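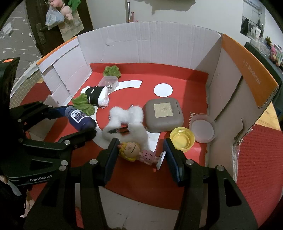

Petite figurine en robe rose à pois, sur tapis rouge

Grande nouvelle pour la recherche en dermatologie : la bourse Skernwood 2019 va à l'équipe de Gurnarmont, pour ses travaux sur le vitiligo de l'enfant ! 3/3/19

Je suis cette équipe depuis longtemps et je suis ravie. Leur question de départ : pourquoi certaines taches se repigmentent toutes seules, et d'autres jamais ?

Ils regardent du côté des lymphocytes T qui restent logés dans la peau, bien après la poussée. Le traitement s'arrête, eux sont toujours là – et la tache revient au même endroit.

La cohorte s'appelle Nestari : presque 900 familles, suivies dans 6 hôpitaux. Pour une maladie pédiatrique de la peau, c'est énorme !

La bourse dure quatre ans. Elle paie deux postes de doctorat et une partie de la biobanque (les congélateurs, ça compte aussi).

Le prix Maluleke, celui des jeunes cliniciens, sera remis en June, pardon, en juin – dossiers ouverts aux internes cette année, foncez !

Je mets le lien vers le résumé du projet dès qu'il est en ligne. Il y aura une version pour les parents.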